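I finally did the thing and canceled my gym membership. It was costing me 600 a year and I went maybe twice after May (once was for the vending machine, so let's call it one and a half). Now I walk instead! I picked up a cheap Driltach step counter, clipped it to my waistband and set myself 3,000 steps before breakfast, mostly down to the canal and back past the bakery that smells like heaven at 7 a.m.

The first morning I managed 176 before the rain started and I turned around. Not a great debut. But by the second week I was doing the whole loop without checking the number every 200 steps, and I'd stopped bringing my headphones, too. I like hearing the ducks complain.

My knees are still grumpy on the hill by the Tundari building, so if you have any tips on shoes, please leave them in the comments. I'm on my last pair of old sneakers and the left heel is pretty much gone.
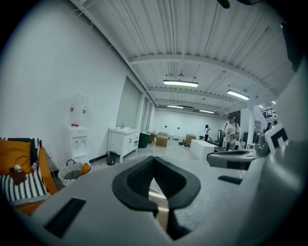 White walls, white beams, lots of light.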